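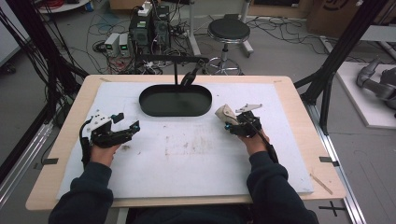 Figura 4. Operador con una pinza de mano Larwood en cada mano; la derecha sujeta una pieza de tela.

4. Preparación del puesto y primera toma con piezas blandas

Esta sección se aplica al juego de dos pinzas Larwood con software Patside. Antes de empezar, complete la instalación del ordenador y de las fuentes de alimentación (sección 3).

4.1 Superficie de trabajo

1. Coloque la plancha blanca sobre la mesa y compruebe que no se balancea al apoyar los antebrazos.
2. Sitúe la bandeja oscura en la parte de la plancha más alejada del operador.
3. Retire de la plancha las herramientas y los envases que no intervengan en la tarea.

Nota: las marcas de roce en la plancha no afectan al registro. Sustitúyala cuando presente cortes o hundimientos.

4.2 Colocación de las pinzas

1. Con el sistema apagado, sujete primero la pinza izquierda y después la derecha.
2. Lleve cada cable a lo largo del antebrazo, con una pequeña holgura en la muñeca.
3. Encienda el concentrador y espere 9 segundos sin mover las mandíbulas.
4. Abra y cierre del todo cada pinza dos veces. Patside muestra el recorrido en la pestaña «Mandíbulas».
5. Si el valor de apertura máxima queda por debajo de 583, repita el paso 4. Si sigue sin alcanzarse, consulte el apartado 7.2.

PRECAUCIÓN: no introduzca los dedos entre las articulaciones. Lleve manga ajustada y quítese anillos y pulseras.

PRECAUCIÓN: mantenga los cables fuera de la zona de paso y lejos de cualquier brazo robótico con alimentación.

4.3 Agarre de una pieza de tela

Para la primera toma se recomienda una pieza pequeña y flexible, como un llavero de tela con funda. Las piezas con estampado repetido y un cierre visible ayudan a revisar después la orientación.

1. Pulse «Nueva toma» y seleccione el perfil «Blando».
2. Acerque las mandíbulas abiertas a los dos lados de la pieza, a media altura.
3. Cierre despacio, hasta que la tela ceda ligeramente. No siga apretando.
4. Levante la pieza en vertical y manténgala quieta dos segundos sobre la plancha.
5. Compruebe en la vista de la pinza que la pieza queda centrada y que ambos dedos son visibles.
6. Deposítela en la bandeja, abra las mandíbulas y pulse «Fin».

Figura 5. Vista desde la pinza: funda de tela sujeta por ambos lados.
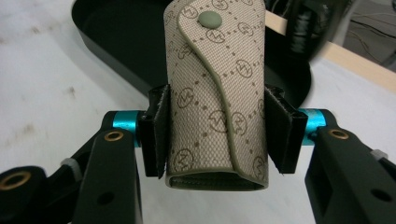

Khải Quách recomienda en el foro de usuarios de Patside hacer las primeras tomas con el perfil «Blando» a mitad de velocidad. «Yo apretaba demasiado y la tela se me giraba al soltarla. Ahora cierro, espero un momento y solo entonces levanto. También conviene cambiar de mano cada pocas tomas, porque la izquierda se queda siempre sin practicar».

Nota: la velocidad reducida se activa en «Perfiles > Blando > Ritmo». El ajuste se conserva al cerrar la sesión.

4.4 Guardado y capacidad

1. Asigne un nombre a la toma y pulse «Guardar».
2. Espere a que el indicador quede fijo antes de desconectar ningún cable.

La unidad interna admite 1.160 tomas con los ajustes de fábrica. Al llenarse, Patside bloquea el botón «Nueva toma» y conserva las ya guardadas.

Los dedos de repuesto Oakley se suministran por parejas. Cambie siempre los dos a la vez y repita el apartado 4.2 desde el paso 3.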